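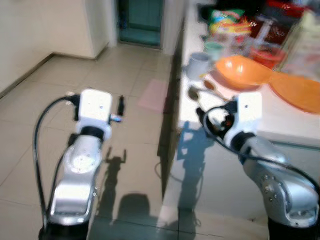
*The two-armed robot at the kitchen counter, with a mug and an orange bowl among the things on top.*

Kurero has put a two-armed robot on clearing duty in the staff kitchen at Corrigan, and the rota changed with it in August. Gizella Barta used to spend the last part of her shift on mugs and bowls. She now checks the robot's work and does the stock orders, which were always left until late.

Her hours and pay stay the same. The kitchen serves 96 people.

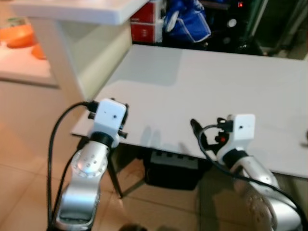
Teemu Kemppainen, who runs the afternoon shift, wanted two things settled first: who may stop the robot, and who deals with breakages. Anyone on shift can stop it. Breakages go to Kurero, up to 200 a month.

Staff have asked for a quieter time slot, so from next month the robot will start at 2 pm, after lunch. Comments on the new rota should go to Gizella.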